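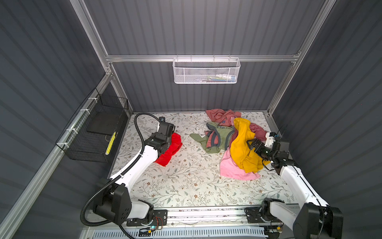
Do you still need to sort colors if you wash everything cold?
For most clothes that have been washed several times, cold water and a mixed load is fine. New reds and dark denim should go separately at first.

Laundry and Fabric Care > Sorting and stains
37 replies, 851 views

rok_kadric wrote:
I moved to Ondcombe in March and there is no washer in the apartment, so I pay per load at the Jindov laundromat. Sorting into whites, lights, darks and reds means four small loads. My uncle Borislav says four loads or ruined shirts, pick one. I would like to get down to two. The machines there are old Lekas with three settings – cold, warm, hot. Detergent is Simis powder. Has anyone gone to two loads and regretted it?

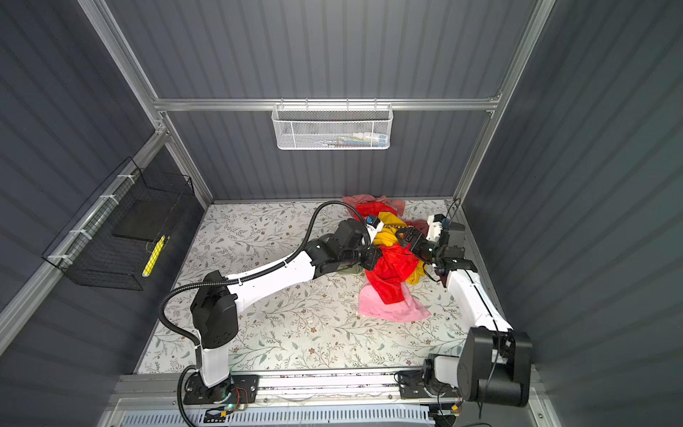

Yellow and red in one heap

tallgrass59 wrote:
I did it for years with no trouble. Load one is white and pale stuff on warm. Load two is everything else on cold. The one time I had a problem was a new red beach towel. It turned a gray T-shirt pink and I had washed that towel once already, so once isn't enough.

mrs_pell wrote:
I disagree with this. Cold water slows down dye bleed but it doesn't stop it. Yellow is the color I worry about, more than gray. A little red dye on yellow gives you a dull orange that never comes out. Keep the yellows with the whites.

tallgrass59 wrote:
Yellow with whites on warm? I wouldn't. Cheap yellow runs too.

mrs_pell wrote:
Mine never has. Test it first. Wet an inside seam, press a white rag on it for a minute and look at the rag.

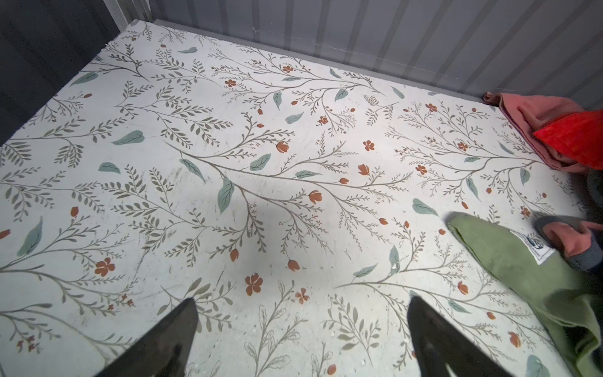
Re: powder in cold water

drip_dry wrote:
Different point. Powder doesn't always dissolve on cold, and in an old machine you get white streaks on the darks. Dissolve it in a jug of warm water first, or buy liquid for the cold load. Also don't pack the drum. Two stuffed loads come out worse than three normal ones, and then you pay to run them again.

rok_kadric wrote:
Thanks, the streaks explain my black jeans. I did the rag test on everything red last night. One sweatshirt left a mark and the rest were clean. That one is going in the sink by hand until it stops.

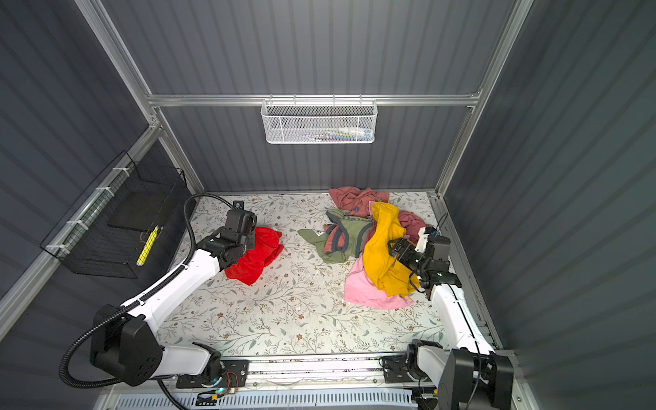
The rest of the reds went in with the darks on cold and I took them out as soon as the cycle ended. No pink on anything so far. I kept the yellow shirt out for now, as I can't tell which of you is right about it.

mrs_pell wrote:
Good. Don't leave anything sitting wet in the drum, that is when most of the transfer happens.

borislav_k wrote:
I still do four loads. My shirts are fine.

tallgrass59 wrote:
What are you paying per load at Jindov these days? The one near me went up again.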